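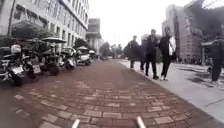
The view down a brick-paved path from the student-built robot, with scooters parked along the left and people walking on the right.

Student Robotics Club Opens Second Season of Campus Path Trials

BRORNDALE – The robotics club at Imhof Technical College has started its second season of outdoor trials with Cetow, a sidewalk robot designed and built by students. The trials run through September on paths the college keeps open to foot traffic.

Cetow is meant to carry small loads between campus buildings without a driver. This season the club has set a test route of 700 meters. The robot must follow the route, keep clear of people and parked vehicles, and stop when its path is blocked. A student walks with it on every run and carries a stop switch.

The club has 39 members this year. They are split into 2 teams, one for hardware and one for software. The hardware team rebuilt the wheel mounts over the summer after the first season showed that uneven paving shook several connectors free. The software team is working on how the robot judges the line between a path and a raised sidewalk – a curb it cannot climb and should not drop off.

Members plan to complete 200 runs before the end of the trial period. Each run is logged, and any run in which the student has to use the stop switch is reviewed at the next club meeting. The logs will also be used in the college's introductory course on mobile robots.

Parts and workshop time for the project are provided by Collov, a Brorndale maker of electric motors and controllers. The company also lets club members use its test bench in the evening.

Pedestrians do not need to change course for the robot. Anyone with a concern about a run may speak to the student walking with it or leave a message at the college front desk.

The club accepts new members at the start of each term. No experience with programming or electronics is required, and tools are supplied.

Media contact: Press Office, Imhof Technical College, Brorndale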